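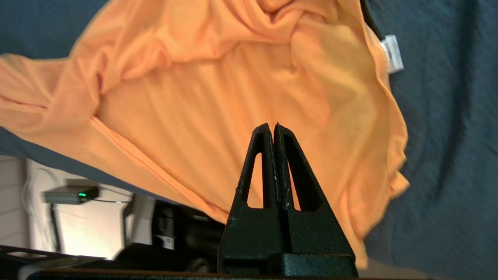
Mali Rosser

Eifion Gittins wants it understood that the new Gostemska record is not a comeback. "You have to have been somewhere to come back," he says, stirring a tea he never drinks.

The band's label, Wulero, tells it differently. Its press sheet calls their first single a lost classic of Canadian pop. I ask how many copies it sold. "They say 1,653. I'd like to meet the 653."

He sings and plays twelve-string, as he did when they cut their first songs above Rowlands, the music shop. His sister Heledd still plays bass. The label says she wrote half the new album. She says three songs, "and one of those is mostly a bridge."

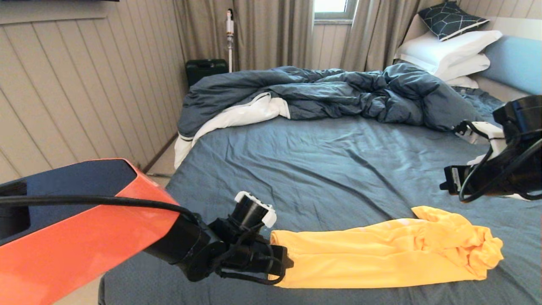

I'm less sure than Wulero is about the drums. Genji Hoshino recorded them in one Saturday, and on the slower numbers you can hear him hurrying. Gittins doesn't argue. "He had a ferry to catch. I like it fast."

Then there's the vinyl, limited to 200 copies at 50 dollars each. Limited by demand, or by design? He laughs at that one. "Ask the label. I wanted 1,000, and I wanted them cheap."

They play in May, at a hall he won't name until the deposit clears.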